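Progress report to the Hinineo Fund: Mahuika guest rooms, April

The short version is that the rooms are nearly ready and the money is nearly gone, in that order, just. Of the $971 you gave us for small furnishings, $343 is left, and it's spoken for by curtains.

You asked at the last review what "tabletop items" meant and why they had a line of their own. They are the tray, the mug and the tissue box, and they have taken up more of our evenings than the plumbing did. The tissue box has a bamboo-wood lid and a white base, and it replaces the bare cardboard one that guests at Flernorau described, in writing, as "clinical".
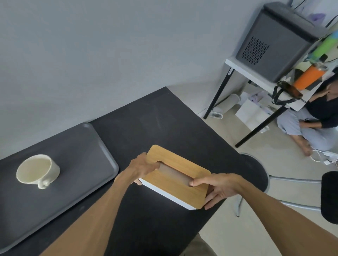
Furnishings and Fit-out

The tray is dark grey with a raised rim, on a black tabletop, a colour choice I defended at some length last year and now dust on its behalf. The mug is cream ceramic and goes on the tray, handle to the front. We tried it handle to the wall for a week and were asked twice whether it was decorative.

Tissue refills come from Jurnel, 52 boxes to an order, so we're covered well past the end of the grant. 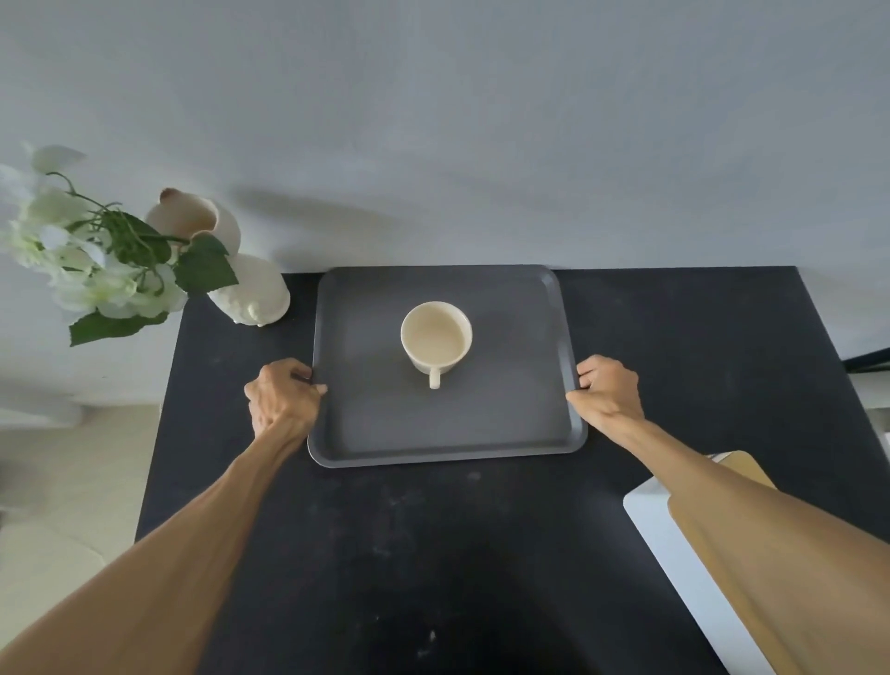
Black shows every speck, so wiping down has been added to the Sunday changeover sheet. It adds 4 minutes a room, and we've found them by dropping the folded towel swans. There were no complaints about the swans going.

Still to do: curtains, one sticking door, and the sign. The next claim will come with receipts attached this time.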